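Hargate: people wanted to help us find out why our hand lets go

Fixed-term post (one) and paid participants (several)
Posted Tuesday, October 8, 2019

Hello, and thank you for clicking through. We know the title is an odd one for a vacancy, but it does say what the work is, and we would sooner hear from three people who are curious about it than from a hundred who have sent the same letter to everybody.

Hargate is a small workshop in the Rudd building at Boren. We build and test handling cells, which is to say a robot arm, a hand with proper fingers on the end of it, a conveyor belt and a good deal of aluminium framing, and we try to get the whole lot to pick up packed goods and put them where they ought to go. The programme is called Limitz, it has been running for a while now, and for most of that time it has gone along very nicely indeed.

Then in July we had what the paperwork calls an uncommanded release, and what the rest of us call the drop. The hand had hold of a boxed item and was carrying it along above the belt when the fingers opened. The arm did not stop. It carried on to the end of its path with nothing in its grip, came back, and went through the motion of picking up a box that was by then on the floor. The person at the bench pressed the stop button, everything halted as it should, and apart from one rather sad box there was no harm done to anybody or anything.

If it had happened once we might have tightened a connector and moved on. It happened again the following week, and it has now happened 7 times in 1512 logged cycles. You may think that is a decent score (a visitor told us so, very kindly!) but we don't. A hand that opens when it hasn't been told to is one thing over a belt and quite another over someone's arm, and the arm carrying on afterwards without noticing bothers us even more than the drop itself.
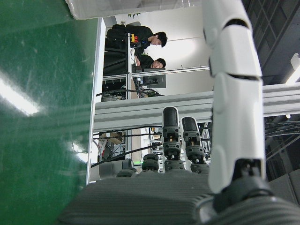 We have looked into the obvious things. The cables that run down to the hand were our first suspect, as a cable that flexes all day is always a fair suspect, and we have re-routed and re-strapped them twice. The power supply was swapped. The wrist flange came off, was checked and went back on. Two of the drops came after the cable work, so either we fixed one fault and have another, or we fixed nothing and feel better about it. Opinion in the workshop is divided and gets quite lively around lunchtime.

What we haven't had is enough eyes. The people who built the cell are the same people who watch it, and after a few hundred cycles you see what you expect to see. So we have set aside a little money to do this properly, and we are looking for two sorts of help.

The post: Fault Investigation Technician

This is a full-time contract with us at Boren. You would take over the fault log, which is long and has been written by several different hands in several different moods, and turn it into something a person could follow from start to finish. After that you would plan and run repeat trials, try to make the drop happen on purpose, and write down plainly what you find. You would also look after the question of the arm, meaning what it ought to do when the hand's grip is lost, how quickly it ought to do it, and how we can show that it always will.

We would love you to have spent time around machinery that misbehaves. It needn't have been robots. Packing lines, lifts, printing presses, farm equipment and hospital beds have all taught people the kind of patience we are after. You should be comfortable with a multimeter and able to read a wiring drawing, and you should be happy to say "I don't know yet" in a meeting, possibly more than once in the same meeting. A bit of scripting would be handy for sorting through the logs, but we can teach you enough to get by if you are willing.

Please don't apply if you like your answers quickly. We have gone 74 cycles in a row this autumn with everything behaving beautifully, and somebody has to sit through those as attentively as the ones that go wrong.

The participants: Cell Observers

We also need people who will come in for half-day sessions, sit at the bench and watch. You will be given a simple sheet and a clock and asked to note anything the hand does that strikes you as odd: a finger that moves late, a twitch, a grip that looks different from the last one, a noise. No technical knowledge is needed, and for this job it may even get in the way. We want to know what a fresh person notices.
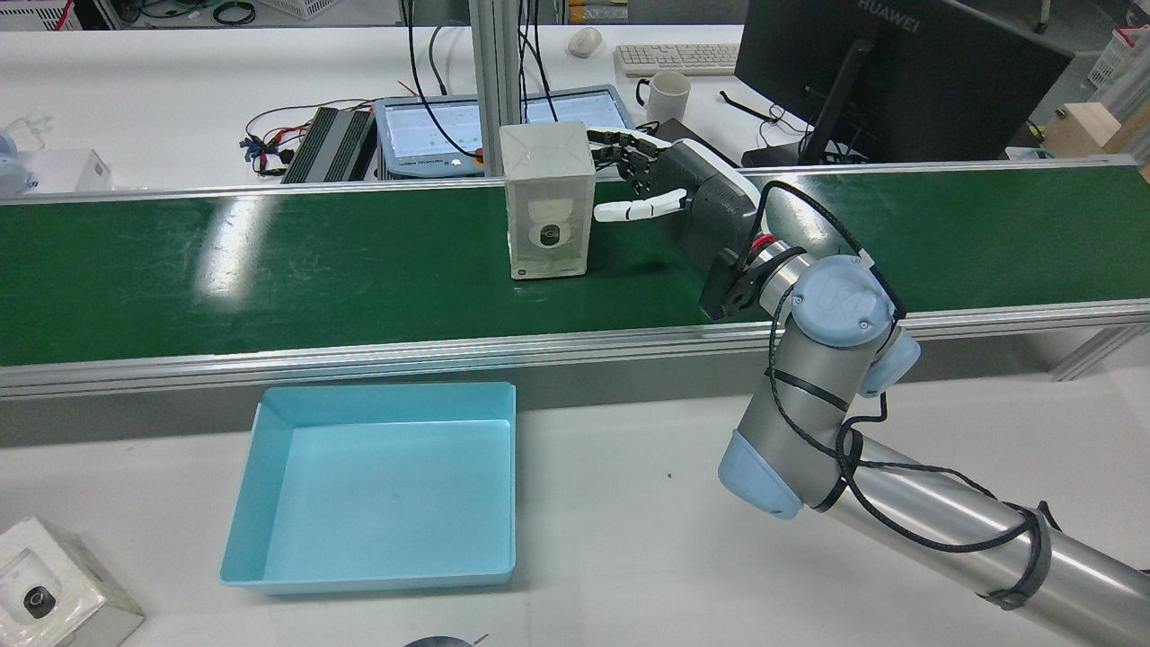
The items are ordinary boxed goods, nothing heavy and nothing hazardous. The arm moves at reduced speed for every observer session, and you will stay on the bench side of the belt the whole time it is live. You will be shown the stop button before anything is switched on, you will be asked to press it yourself so that you know how it feels, and you may press it at any point afterwards for any reason you like. Nobody will sigh at you. We mean that quite seriously: after the first drop we went back over our own habits and found that people had been slow to stop the cell on account of the restarting, which is a fiddle. We have since made the restart shorter and we now log every stop as a useful one.

If a drop does happen during your session, we will stop, make the cell safe and ask you to write down what you saw before you talk to anyone about it, including us. Then there will be tea. Observers are paid for the full session whether the cell runs or not, and we refund local bus and train fares.

You will need to be over 18, able to sit or stand comfortably for an hour at a stretch with breaks, and happy under rather bright ceiling lights. Glasses and hearing aids are no bar at all. If you have a pacemaker or another implanted device, please tell us early on and we will talk it through with you before you travel. Long hair should be tied back, and please leave scarves and dangling jewellery at home.

A few practical things

The workshop is on the ground floor and has step-free access from the car park. It can be chilly first thing, so bring a jumper. We work normal weekday hours, with no nights or weekends for either role, and for the technician post we are glad to talk about starting earlier or later to fit round school runs and the like.

Everything found in the investigation will be written up and shared with everyone who took part, including the bits that don't flatter us. Observers will not be named in the report unless they ask to be.

How to apply

For the technician post, please send a CV and a letter of no more than 2 pages. In the letter, tell us about a fault you chased, how you went about it and whether you ever caught it. We are just as interested in the ones that got away. There is no form to fill in.

For the observer sessions, a short note with your name, the days you could manage and anything we should know about access will do perfectly well. If you are coming with a friend, say so and we will try to book you in on the same day, though we will seat you separately while the cell is running.

Both can be sent by post or handed in at the Rudd building reception, marked "Limitz fault work". We will reply to every single one, though it may take us a week or so. If you would like to look round before deciding, ask at reception and one of us will come down and fetch you.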